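Kesteo Robotics Club board > Simulation > Class project: grasp logging

sandalwise
We need a common rule for what goes in the log as "held." My proposal is object between both pads, 300 steps, no arm motion. Wrist view from the brown lumpy item in the gripper:

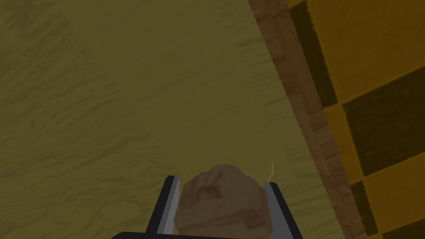
Page last modified: 2018-04-27

I would log that one. The mesh is irregular, so contact area varies with approach angle.

remis_k
Disagree on 300. With 16 substeps per frame it hides slow slip. Lift first, then count. Otherwise you are logging a pinch.

sandalwise
Lifting adds a second variable. Dirceu Bezerra asked for one variable per run.

paulo_t
He asked for that in the December handout. The door task already breaks it, as position and contact both matter there. Mine, at the round part under the bar:

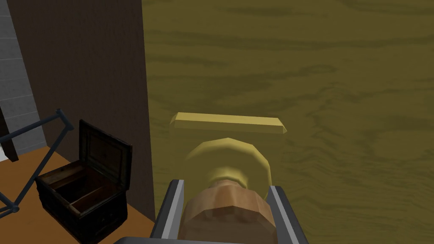 Vol. 3, No. 2

The round part is between the jaws in this view. I still don't call it held until I've checked the contact list for both fingers.

remis_k
Agree on the contact list. It should be required for every task.

gearlash
What about open-finger views? I have the framed landscape in front of the gripper and no field for it.
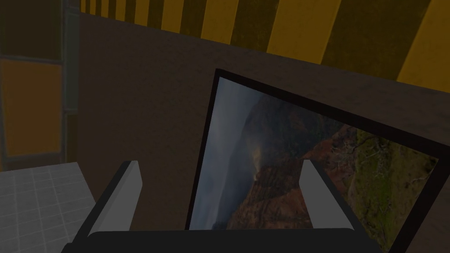 Fig. 3. Gripper open, framed picture ahead.

paulo_t
Log it as "approach." Leave the contact column blank.

sandalwise
Blank breaks my parser. Use 0.

remis_k
0 means tested, no contact. Fix the parser.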